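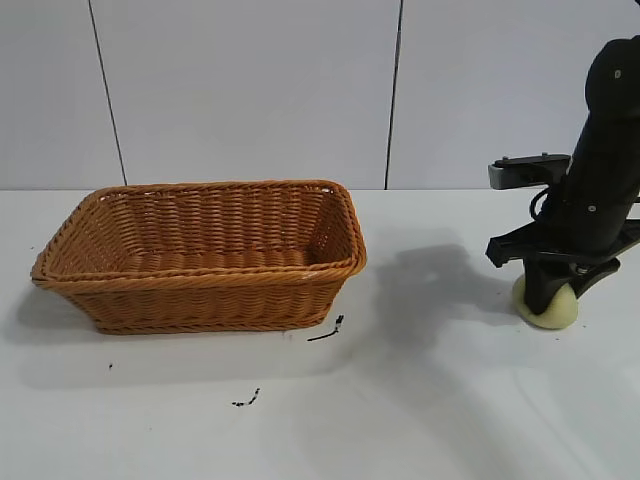

Home | Projects | Year 2 reports | Equipment notes | Contact

Should we buy a second arm? Planning report, Horthorpe site
Morena Ferri

My brief was to say whether the teaching lab should buy a second robot arm for the sorting bench, and what else would have to be bought with it. I began in favour. I have ended up against, at least for the coming year, and most of what follows is the reasons.

What was asked for

The request came from the Bredaldale group, who share the bench with us. They want two arms so that two student teams can work at once. The Shirazi quote covers the arm and controller. It doesn't cover the gripper, the bracket at the wrist, the sensor that goes on the bracket, spare cables or a table. I find it hard to call that a quote for a working station. Anyone comparing it with the Doltwood offer, where the gripper is included, should add these in first.

What the bench is used for now

The standard task is to pick a soft item off the table and put it in a wicker basket. I picked this task to judge the need because every team does it. The bench log for the term shows 400 booked hours, and on paper that looks full. I went through the entries and the arm was powered and moving for 84 of them. The rest was setting up, changing code, waiting for somebody with a login, and in a few cases a booking no team turned up for.

A second arm would not shorten any of that. It would probably give us two arms standing still.

Small costs

These are easy to leave out and I nearly did. Replacement finger pads for the term came to £569, which surprised me. The supplier says pads should last longer on soft objects. Our records don't support this, though they are patchy before March and I wouldn't lean on them too hard. The white table top also marks easily, and I have put in a line for resurfacing.

Training is the other one. Of the 33 students on the module, fewer than half had passed the safety check by the midpoint, so they couldn't have used a second arm if we'd had it.

Recommendation

1. Don't order the arm this year.
2. Cut bookings to two-hour slots and release any slot not claimed in the first fifteen minutes.
3. Buy one spare gripper and a box of pads.
4. Ask Shirazi for a full price, with everything needed to pick up one object. Look again in July.

I haven't costed floor space. The room plan I was given still shows the old door.

Last updated: July

Comments

tomasz_b: We were one of the no-shows. The booking page had us down for the wrong bench. Worth fixing before you start releasing slots.

K. Adeyo: Fair report, but setting up takes ages precisely when you have to undo the last team's work. Two arms would help with that bit.

M. Ferri: Possibly. I'd want to see setup times logged separately before spending on it.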